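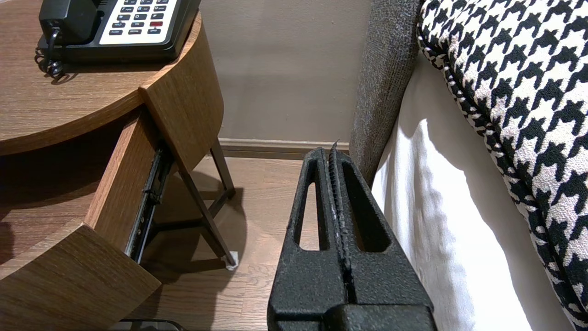
Marlene Magalhães wants to know why on earth anyone would keep a corded phone by the bed in this day and age, and whether I have a landline or just like the look of it. She left that under my last post, the one about the bedroom floor, and I started typing a reply and it got so long that I figured it should be its own post. So, Marlene, this one is for you!

Short answer: yes, it's a real landline, and yes, I use it. We live just outside Fliltcombe, down in the dip, and cell service in the house is a sometimes thing. You can get two bars in the upstairs hall if you stand by the linen closet. In the bedroom you get nothing. I went a couple of years pretending this was fine, and then my mother spent an entire evening trying to reach me about something that was not an emergency but could have been, and I ordered a phone the next morning.

I wanted a corded one on purpose. The cordless set we had before lived everywhere except on its charger. I found one handset in the pantry behind the rice. A phone with a cord stays where you put it, and at six in the morning with one eye open I can reach out and my hand knows where it is. It's a plain black thing with a light keypad, and it has a hold key and a flash key and a redial key, and of those I've only ever used redial. (Does anybody know what flash is for at home? My neighbor Silvana Arruda says it's for call waiting. I don't have call waiting.)

The coiled cord is the one thing that drives me a little crazy. It likes to droop over the front of the nightstand, and if the drawer is open it finds its way toward the drawer. Every so often I let the handset hang and spin until the coils relax, which my kids think is the funniest thing I do.

Now, the nightstand. I know some of you are here for the furniture and not for my phone habits. It's the round one I've mentioned before, medium brown, with slim dark legs that angle out, and it's the first bedside table I've had that I didn't bang my hip on. That was the whole reason for going round. The gap between it and the bed is narrow, and the old square one from Garwood had corners that got me every single night on the way to the bathroom. I had a permanent bruise. My sister asked about it.

The trade-off with a round nightstand is the drawer. The front has to follow the curve, so it's a thick heavy piece of wood up front, and the space behind it is never as big as you think it's going to be. Mine runs on metal slides, and they're good and sturdy, but the drawer doesn't close itself. You have to give it a proper push. I leave it partway out about half the time, and then I walk past and nudge it with my knee, and then I forget and do it all over again.
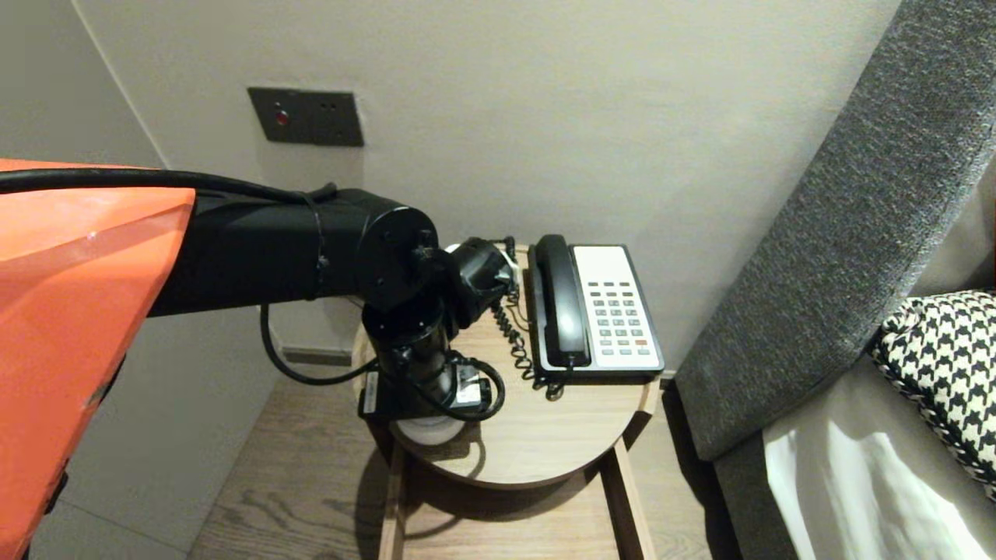
The other thing I've learned about a round top is that it holds less than a square one, so you have to be picky. I used to have a lamp, a water glass, a clock, hand cream, three books and a dish of hair ties, and when the phone arrived something had to give. Most of it went. The lamp moved to the wall on the other side, the books went to a basket by the closet (I'm reading a monster from Azevedo Press at the moment, 1081 pages, and there was never going to be room for that next to a telephone), and the hair ties live in the drawer now. The water glass comes and goes. I try to keep it well away from the phone, for reasons that cost me one phone already.

I also turned the phone a few times before I got it right. With the handset on the left and the keys on the right it sits the way I want it, and I can dial without picking the whole thing up and putting it on my chest like a cat.

Marlene also asked about the little white pads under the legs. Those are plain floor protectors, Oririk brand, from the hardware store, and they came in a pack of 200, so if you live anywhere near me please come and take some. I put them on everything when the new planks went down. Chairs, bed, nightstand, the bench in the hall. They do pick up fuzz and you have to peel them off and replace them now and then, but the floor still looks the way it did when it went in, and it's a light brown that would show a scrape from across the room.

Oh, and the wall color! I've had this question from a few people. It's a taupe that leans beige, and I can't tell you the name, as the can got tossed when we cleaned out the garage. I went back and forth between that and a green for some 2 months. I still think about the green.

What's left to do in that corner is the cord situation, and the inside of the drawer, which I'm not showing anybody until I've bought a divider. If you have a curved drawer and you've found an organizer that fits one, please leave it in the comments. Everything I've seen is a rectangle.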